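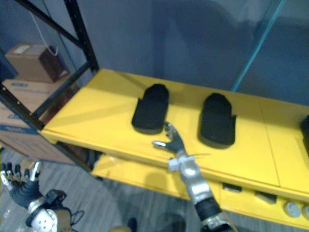
Right hand at the upper yellow shelf, black foam-like pieces on the shelf. Head camera view.

Drovari shelf-pick recordings

Head camera video and joint logs from a two-armed robot built in a shared workshop. The task is picking black foam-like pieces from a yellow shelf and setting them down on the same shelf.

Status: usable, still changing. Last edit 9th February.

Contents

episodes/ holds 700 recordings, one folder each
calib/ holds camera and wrist offsets
tools/ holds the Kestell replay script

Each folder has a video file, a joint log and a short notes file. Timestamps are in seconds from the start of the episode. Left and right are the robot's own.

Known problems

Video is soft at the edges of dark objects. Do not use it for fine contour work.

A shadow, likely the robot's, falls on the back wall. Simple background subtraction picks it up as an object.

Finger joint 3 on the right hand reads 2 degrees high in everything recorded before July. The replay script corrects this; the raw logs do not.

The left arm is idle in almost 4 percent of episodes. These are marked left_idle in the notes file.

Usage

Run replay.py with an episode folder as its only argument. Add --raw to skip the joint correction.

License terms are in LICENSE.txt.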